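**Subject:** Re: [bin-picking] Does a second view of the bin buy you anything?

Hello all,

Replying below the quote, as I'm answering more than one of the points.

> On Saturday Vilém Kadlec wrote:
>
> Thanks for sending the Cinier numbers. Before we change anything at our end, I would like to understand two things. First, you report 17 failed grasps out of 500 with the new scoring, but you don't say how many of those were on clear packaging. Our own failures are nearly all on clear packaging, so the overall figure doesn't tell me much. Second, did you retrain from scratch, or did you start from the Brinar weights as we did?
>
> Also, is the bin fixed down in your setup? Ours moved during the long run and we lost part of a day finding out.
>
> Vilém

Taking the second question first: we started from the Brinar weights and trained on 3000 further grasp attempts, all collected on our own cell. We have not tried it from scratch. I'd expect it to be worse with that little data, but that is a guess.

On clear packaging, 11 of the 17 failures were on bags or film. The other six were small parts against the wall of the bin, where the planner picked an approach that brought the wrist too near the rim and the safety check stopped the arm. I count those as failures because the item stayed in the bin, although the grasp itself was never tried.

The method is simple enough. The old version scored each candidate grasp from the depth image only, and anything with missing depth got a low score. Clear plastic gives missing depth nearly everywhere, so the arm left the bags until last and then did badly on them. The new version fills the gaps with a guess from the colour image and carries a second number saying how far to trust the guess. The score uses both. With the old scoring we had 58 failures in a run of the same length, with the same items. 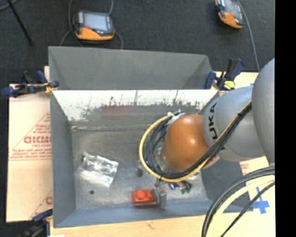 *Page last changed: September, by the list archive*

The mix in the bin matters more than I first thought. A red toy brick is an easy target, with good depth and a flat side for the fingers. A crumpled clear bag in the same bin is the hard case, because of the bright reflections on it. If you only test with one kind of item you will not see the ordering problem at all, and that is what cost us most under the old scoring.

Scuffs on the metal also caused some trouble. The colour model at first took the scratched band on the back wall for film and proposed grasps on it. We fixed this by subtracting a reference picture of the empty bin before the colour step. It needs redoing whenever the bin is swapped or picks up new marks, so we now do it at the start of each run.

As for the bin moving: ours is clamped. We had the same fault as you early on, and it showed up as a slow drift in the grasp error that looked like bad calibration. I would check that before touching the model.

I can't yet say whether any of this carries over to the Mokoena items. They are softer, and the fingers we use are quite stiff. Kullilance have offered to lend us 2 other finger designs, and I'd like to run the same 500 attempts with each before saying more.

If you send me your failure log I will sort it the same way as ours, clear packaging against the rest, and post both tables to the list. The log format from the last release is fine – I have a script that reads it.

Regards,
Cinier cell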